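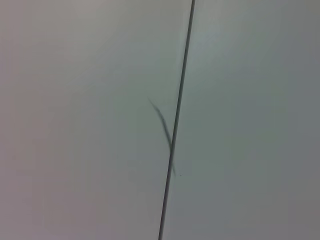 Annelies Hämmerli
Kids' Page Writer, Conidstead

I love looking at things from really, really close up. Put your nose near a pale, smooth surface and you start to meet stuff you'd walk right past! A thin dark line running straight as a ruler. And then a curvy little strand lying right across it, like a hair or a bit of thread.

So how do you tell which one it is? I get my magnifying glass out and look at the ends. A hair that fell out by itself often has a tip that gets thinner and thinner until it fades away. Sewing thread is usually the same width all the way along, and where it's been snipped you may find tiny fuzzy bits sticking out (they look like a worn-out paintbrush).

Now for the part I like best. Did you know you lose hairs every single day? Don't worry, it's normal! Each hair grows for a few years, has a rest, and drops out, and usually a new one grows in the same spot. That's one reason there's always something to sweep up at home. Clothes and blankets shed too, so dust has lots of little fibers in it.

Want to try it? Wipe a light-colored shelf with a piece of clear sticky tape, then press the tape onto dark paper. Pale fibers show up nicely. For dark ones, use white paper. I did mine on Tuesday after breakfast and got two red fibers, and I don't own anything red. I still haven't worked out where they came from!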